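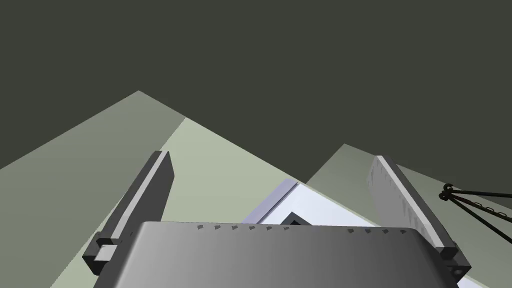

Setting up the kitchen task in Plokari for our robotics club

Posted April 11, 2022

I promised the new folks at Kemeys a write-up of how I get the simulated arms going, so grab a snack and let's do it! You'll need the club laptop (or your own, if it can handle Plokari) and the Patlow scene pack from the shared drive.

1. Open Plokari and load the kitchen scene. Give it a minute. Mine sits there looking frozen every time, and then the whole room pops in.

2. Go to the sensor panel and turn on both wrist views plus the head view. I drive almost entirely from the wrist views (some people in the club think that's weird, but try it before you judge).

3. Open both grippers all the way before you move anything. I forgot this in August and spent a whole meeting bumping a finger into the counter.

4. Bring one wrist in toward the little figures, slowly. Set the speed slider to 15 and leave it there. 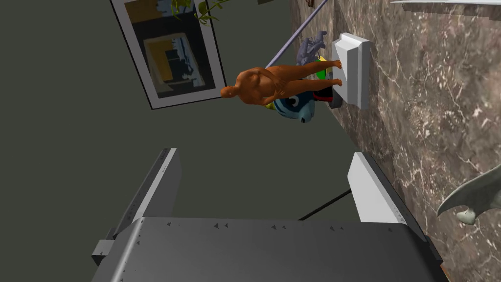 5. If the wrist ends up rolled over sideways, stop and level it with the R key, a few taps at a time. You can grab things with the hand on its side, but left and right get scrambled in your head really fast, and I've knocked over way more stuff than I want to admit.

6. Switch to the head view before you close the fingers, just to see where the elbow is. The wrist views won't tell you that your other arm is about to whack something!

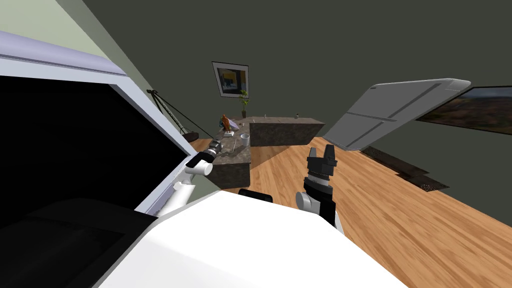

7. Pick your target and close the gripper in small steps. For our practice runs I like the orange figure, because the color is easy to find from any angle. The cup is good too, once you're comfortable.

8. Hit save after each try, even the bad ones. Name the file with your initials and the try number. Do 4 tries, then swap drivers.

For the Waron meet each team gets 9 minutes at the controls, so start using a timer once step 7 feels okay. My best practice score so far is 63, and I'd love for somebody to beat it. Post yours in the club thread, and if the R key does nothing, click inside the view window first and try again.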